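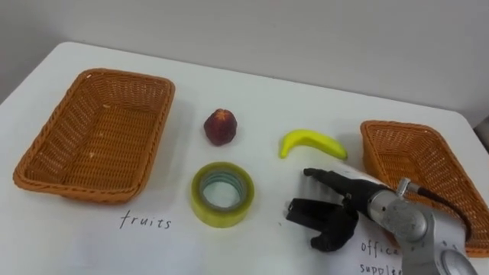 Trop de doigts pour attraper une banane, une pince parallèle ferait la même chose avec moins de réglages : la remarque nous a été faite dès la soutenance intermédiaire, et elle revient souvent quand on présente le projet. Nous avions commencé par là. La pince parallèle du banc Malinowski prend bien la banane en travers, mais elle glisse sur le rouleau d'adhésif posé à plat et elle marque la peau des fruits si on serre assez fort pour les soulever. Nous avons donc gardé la main Hastus, à plusieurs doigts, et déplacé la question vers le contrôleur.

1. Objet du projet

Le travail compare deux contrôleurs pour une même main et un même bras, sur une tâche de tri. Le premier, Irnholm, pilote les doigts en position : on lui donne une fermeture cible et il y va. Le second, Winudard, limite le courant dans chaque doigt et s'arrête quand la limite est atteinte. Les deux reçoivent la même consigne de poignet.

La tâche consiste à ranger des objets du quotidien dans deux paniers en osier, l'un pour les fruits, l'autre pour les fournitures de bureau. Les étiquettes sont écrites à la main, en anglais, comme les consignes envoyées au système (« fruits », « office supplies »). Un seul bras travaille, l'autre reste le long du corps.

2. Montage

Le robot est debout au bout du bureau. Une caméra à hauteur de tête donne la vue utilisée pour la prise, une caméra fixe enregistre l'ensemble et ne sert qu'au dépouillement. Nous avions d'abord essayé de faire la prise avec la caméra fixe seule. L'avant-bras masquait l'objet au moment de la fermeture, et l'idée a été abandonnée.

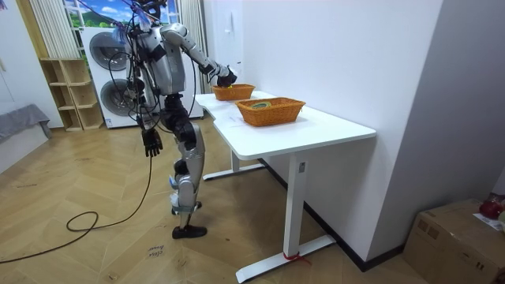 Le câblage a pris plus de temps que prévu. Avec le contrôleur Winudard, il faut une liaison de plus vers la main, et cette liaison tirait sur le poignet quand le bras était tendu au-dessus du panier du fond. Nous avons rallongé la boucle au niveau de l'épaule. Les essais faits avant cette modification ne sont pas comptés.

Les jambes ne servent pas pendant le tri. Elles sont maintenues en position par leur propre commande, que nous n'avons pas touchée. Les paramètres du bras sont ceux fournis avec le banc.

3. Déroulement des essais

Nous avons fait 81 essais valides. Un essai correspond à un objet : approche, prise, transport, dépose. Il est réussi si l'objet finit dans le bon panier sans intervention. Sur l'ensemble, 34 essais ont échoué. La plupart des échecs ont lieu à la prise, assez peu au transport, et quelques-uns à la dépose, quand un doigt accroche le bord du panier.

Le temps entre l'ordre de fermeture et le début du mouvement des doigts a été relevé dans les journaux. Il atteint presque 485 ms avec Winudard, nettement moins avec Irnholm. Nous n'avons pas réussi à savoir quelle part vient du contrôleur et quelle part vient de notre programme de liaison, écrit en Python et peu optimisé.
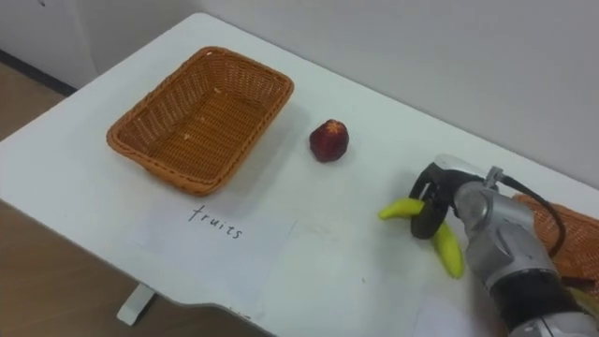

La banane est l'objet qui passe le mieux. Elle est longue, on peut se tromper de quelques centimètres sur le point de prise, et les doigts se referment autour sans qu'on ait besoin d'une orientation très précise. Irnholm suffit, à condition de choisir une fermeture cible raisonnable. Avec une valeur trop forte, les doigts continuent de pousser et la banane pivote.

Le rouleau d'adhésif est plus difficile. Posé à plat, il offre peu de hauteur, et les doigts du bas touchent la table avant d'arriver dessous. Winudard s'en sort mieux : quand un doigt rencontre la table, le courant monte, le doigt s'arrête et les autres continuent. Avec Irnholm, la main entière se soulevait et le rouleau partait sur le côté.

Pour le fruit rouge, les deux contrôleurs se valent. Les ratés viennent surtout de la vision, qui place le centre un peu trop en avant.
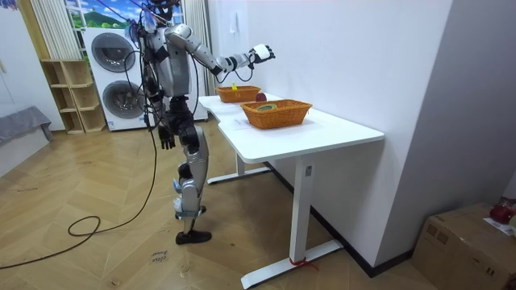

Figure 4. Vue de la caméra fixe : main ouverte au-dessus du panier du fond, rouleau dans le panier le plus proche, fruit rouge sur le bureau.

4. Limites

Les paniers n'ont jamais changé de côté. Il est donc possible que le système ait simplement associé chaque catégorie à une position, et nos résultats ne permettent pas d'en décider. L'éclairage n'a pas été mesuré non plus. Enfin, les essais Winudard ont été faits en dernier, alors que nous connaissions mieux le banc, ce qui a pu les avantager.

5. Suite proposée

Il faudrait refaire la série en alternant les contrôleurs et en échangeant les paniers. Nous conseillons aussi de réécrire la liaison en C++ avant toute nouvelle mesure de délai. Les journaux et les scripts de dépouillement sont dans le dossier commun du banc, avec le fichier de réglages de la main pour chaque contrôleur.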